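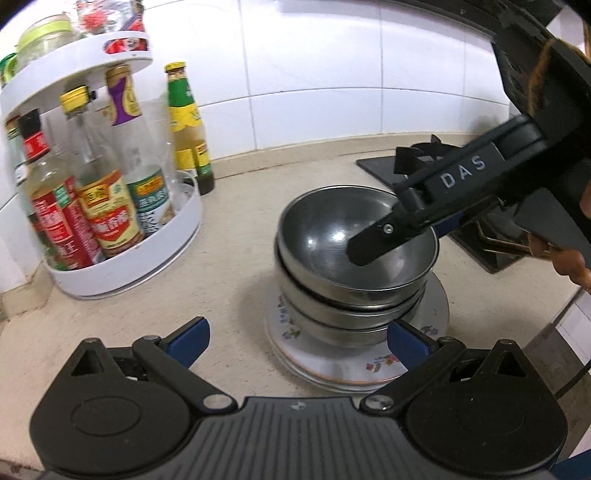

Henrik Weidemann wrote:

> Hello all,
>
> We've had our pair of hand grippers on the Lallus kitchen set for a few weeks now and I'm stuck on the pads. New ones hold beautifully on the first day. By the second or third day the bowls start to slide in the fingers, and by the end of the week one pad has a corner lifting. I clean them every evening with the stuff we use on the bench. I've also tightened the finger pins twice, which made the fingers stiff and didn't help the slipping at all.
>
> Is it the glue, the cleaner or me? And does anybody zero the opening after changing pads, or am I the only one who skipped that?
>
> Henrik

Hi Henrik, and hello to everybody on the Romcombe list who has been quiet over the summer,

First of all, you are in very good company. I skipped the zeroing for my entire first month, and I only found out when Alper went through my recordings and asked, very politely, why my grippers never seemed to close all the way. So please don't feel bad! I'll tell you how we look after ours at Premholm, and you can take whatever fits your setup.

My first guess is the cleaner. If it's the citrus one that Rowlands sends out with the bench kits, it leaves a film, and a film is the last thing you want on a pad that has to hold polished steel. We used it too and had exactly your slide. We now wipe with plain warm water and a drop of dish soap, then a second cloth with water only, and we leave the fingers open overnight. Alcohol is fine on the metal bowls but I keep it off the pads, where it made ours go shiny.

The bowls matter as well. We work with a stack of stainless ones sitting on patterned plates, with the right pad coming in against the base of the stack and the tip of the other gripper resting inside the top bowl, and that's a pretty unforgiving arrangement. Steel with any cooking oil on it will slide whatever you do to the fingers. I wash the whole stack before a session, even when it looks clean, and I wipe the counter too, at least where the dishes will stand. Anneliese used to laugh at me for that (she has since taken it up herself, I'm happy to report).

Now the lifting corner. That one sounds like the old adhesive. When you pull a pad off, there is always a thin skin left on the plate that you can feel better than you can see. Run a fingernail over it. I take the skin off with a plastic scraper, go over the plate very lightly with 400 grit paper, wipe off the dust and let it dry. Then the new pad goes on from the wrist end toward the tip, pressing as you go so the air has somewhere to get out. After that I close the fingers on a block of wood with a rubber band around them and walk away for 60 minutes. I used to give it ten and hope for the best, and I had lifting corners every week.

Please change the pads on both fingers together. I know it feels wasteful when one still looks fine, but an old pad and a new pad don't grip alike and the bowl will turn toward the old one. Save the good old ones in a bag for practice sessions.

About the pins – I'd undo some of that tightening. The links want to swing freely. What I do is hold the gripper with the fingers pointing up, open it and let go slowly. If both fingers come back smoothly and arrive together, leave the pins alone. If one lags, loosen that side by the smallest amount you can manage and try again. A speck of dry lubricant on each pin is plenty, and wipe off whatever you can still see afterward. Don't use oil. I did, once, in a kitchen with flour in it, and I spent an evening with toothpicks.

While you have the screwdriver out, check the little screw near the tip as well. Ours likes to work its way out on long days. I just feel it with my thumb before I start.

Then the zero, and yes, do it after every pad change. Close the fingers gently until the pads meet, don't squeeze, and set zero there. Open fully and read the number. On our pair full opening comes out at 78 mm with fresh pads, but yours may well be different, so write down your own number the first time and compare against that. If it has dropped since last time, look for crumbs in the links before you blame the sensor. It has nearly always been crumbs.

One more thing about the counter in the logging program. It stops at 999 closings and then starts over without saying a word, so it isn't much use for deciding when a pad is due. I keep a pencil note on the inside of the case lid with the date of the last change, and I go by feel more than by the number. Carola – the other Carola, on the old list, some of you will remember her – used to swap hers every session, and I think that was overdoing it.

Last, the cable. Let it hang down in a loose curve by your side, and leave enough of it that you can reach across the dishes without it tugging on your wrist. If it pulls, you'll start holding the gripper at an angle to make up for it, and then the pads land on their edges and the corners start lifting all over again. I suspect this could be part of your trouble too, especially if it's always the same corner. Is it? Could you look and tell us which hand?

Gisela Nolte has a drawing of the wood block we use, with a notch cut for the finger tips, and I'm sure she'd pass it along if you ask her. Mine is just an offcut from a shelf and it does the job.

Try the soap first and leave the rest alone for a couple of days, so you can tell what made the difference. And do write back either way, I'd love to know how it goes.

Warm wishes from Premholm,
Carola Hamann

P.S. If you still have the pads you took off, don't throw them out yet. Send me one and I'll compare it with ours.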